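**FOR RELEASE: October 2026**

# Isteck adds a steamer basket to its Pastau play kitchen line

Isteck, a supplier of play kitchen goods to preschools, libraries and family centers, today announced the Pastau Steamer Set. It is the first set in the Pastau line to be built around a steamer basket, and it goes on sale this month through the company's own catalog and through the Kristiansen chain of toy and school supply stores.

The set has a round bamboo basket with a slatted floor, a matching lid with a woven top, and 10 pieces of play food. The food pieces are sized for small hands and are meant to be moved in and out of the basket, sorted by color, handed around the table and put back under the lid at the end.

"Teachers asked us for this one," said Tyra Sjöberg, product manager for Pastau. "We had pots, we had a skillet, we had a bread box. What came back on the order forms was that a lot of the children eat food at home that doesn't come out of a skillet, and they wanted something in the play corner that looked like their own kitchen. We started on the steamer the next week."

The first production run is 665 sets. Isteck took orders for part of that run in April, when an early version was shown to buyers, and those orders will be filled first. A second run is planned and will be scheduled once the first has shipped.

## What changed after the trial

Before settling on the final version, Isteck lent early sets to three preschools for a full term. Staff kept a short log of how the sets were used and what got lost or broken. Two changes came out of those logs.

The lid was the first. On the early version it had no knob, and children picked it up by pushing their fingers under the edge. The lid now has a small raised knob on top. The border was also made thicker so that the lid can be set down flat next to the basket.

The second change was to the basket floor. The early floor was solid, and the preschools asked for slots like the ones in a kitchen steamer. Isteck tried several slot widths. The long, narrow slots in the final version keep the food pieces from falling through.

"It's a basket and a lid, so you would think there isn't much to get wrong," Sjöberg said. "We went through a lot of lids."

The colors were left mostly alone. The yellow rim and base band on the basket were in the first drawing and match the border of the lid, so that the two parts are easy to find in a full toy bin.
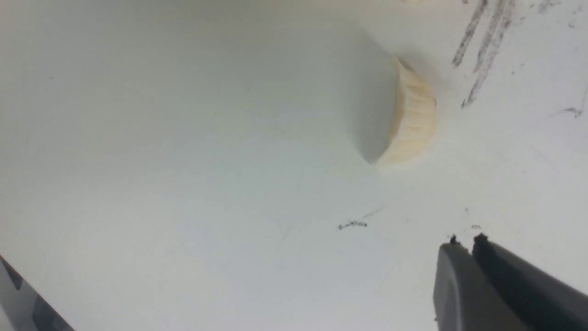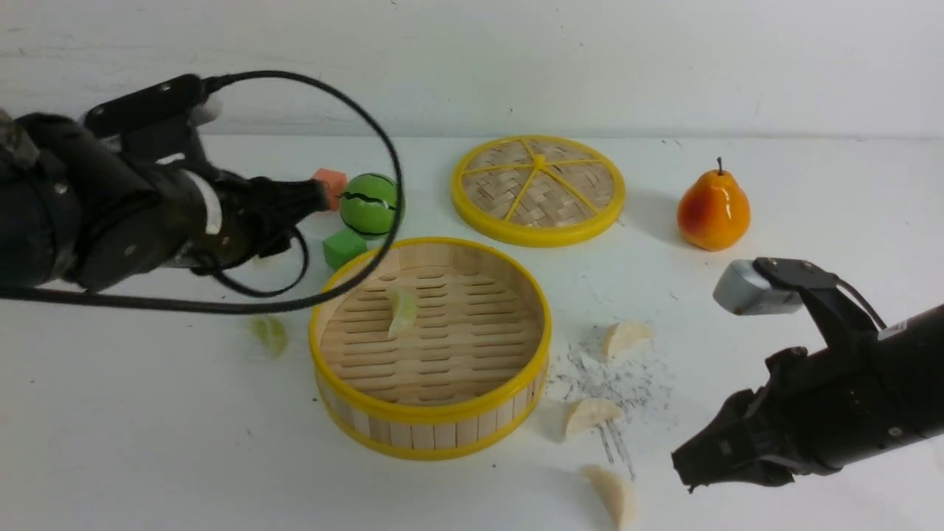 *First picture: a cream-colored piece with a ridged face, on a white surface. Second picture: the steamer basket with a dumpling-shaped piece inside and the lid set down behind it, with blocks and a green ball at the left.*

## Use in the classroom

The Pastau Steamer Set is intended for children aged three and up. It can be used alone or with other toys already on the shelf. In the trial, children put blocks in the basket as often as they put food in it, and the printed guide that comes with the set includes a page on mixed play with blocks and balls.

The guide was written by Ingegerd Solberg, a former preschool teacher who now works with Isteck on classroom materials. It is 16 pages shorter than the guide for the earlier Pastau oven, which teachers had described as too long to read during a working day. It covers sorting and matching, taking turns as cook and guest, words for cooking and serving, and cleaning up.

"I kept the cleaning up page because I would have wanted it," Solberg said. "The pieces go in, the lid goes on, the basket goes back on the shelf. A child can do all of that without help, and it gives the activity a clear end. On some days that page is the only one you need."

Solberg recommends putting out only a few pieces at first and adding the rest later in the week. She also suggests a bare table for the first session so that the children can see everything at once.

The guide is printed in English. A Spanish version is being prepared and will be sent at no charge to any buyer who asks for it. Buyers who already own other Pastau sets can also request the Solberg guide on its own.

## Care and storage

The basket and lid should be wiped with a damp cloth and left open until they are dry. They should not be soaked or put in a dishwasher. The set is a toy and must not be used over heat or with real food.

With the food pieces inside and the lid on, the set stores as a single unit. Replacement lids and single food pieces can be ordered from Isteck. The item number for the full set is 2685, and spare parts are listed under the same number in the catalog.

## Availability

Kristiansen stores will carry the set in the play kitchen section. Schools and libraries that buy through Umance, which handles Isteck's institutional orders, can add it to an existing account. Prices for schools are given on request and depend on the size of the order. Orders placed through Umance ship from the same warehouse as catalog orders, and no minimum quantity applies.

A display set will be sent to each Kristiansen store that asks for one. Store managers should contact their usual Isteck representative.

## About Isteck

Isteck designs and sells play kitchen goods for group settings. Its Pastau line includes cookware, pretend food, an oven, a bread box and storage bins. The company provides spare parts for every set it currently sells.

**Press contact**

Tyra Sjöberg, Product Manager, Pastau
Isteck

Sample sets are available on loan to editors of education and parenting publications. Please include a return address with the request.

###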